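Stirkis Frozen Desserts Recipe Set

Version 2. Plain-text recipes for ice cream, sorbet and frozen custard, collected for the Dretora recipe parser.

Contents

The set holds 41 recipes, of which 39 have been made at least once in the Vukatero test kitchen. The other two are marked untested in the status column. Each recipe is one text file with a title, a yield, an ingredient list and numbered steps. Weights are in grams and volumes in millilitres. Spoon measures are kept only for salt, vanilla and spirits.
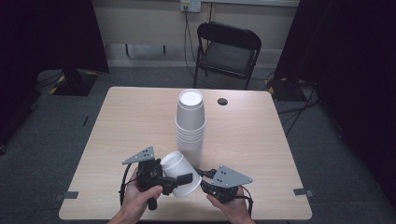
Yield is given in millilitres of churned mix, measured before hardening. Older files gave it in scoops, and scoop size varied too much between kitchens to convert. Where a recipe is meant to be portioned for tasting, the serving field names the container: tub, cone, or plain white paper cups like the stacked ones on the table. The parser treats these as fixed terms, so please do not add new ones without editing containers.txt.

Known problems

Seven recipes list caramel as a single ingredient and do not say how it was made. Overrun is missing for all sorbets. The coconut and pandan file from Hà uses two kinds of sugar under one name — check the steps before scaling it.

Changes since version 1

Churning times moved to their own field. Duplicate vanilla base removed. Allergen line added to every file, including those with nothing to declare.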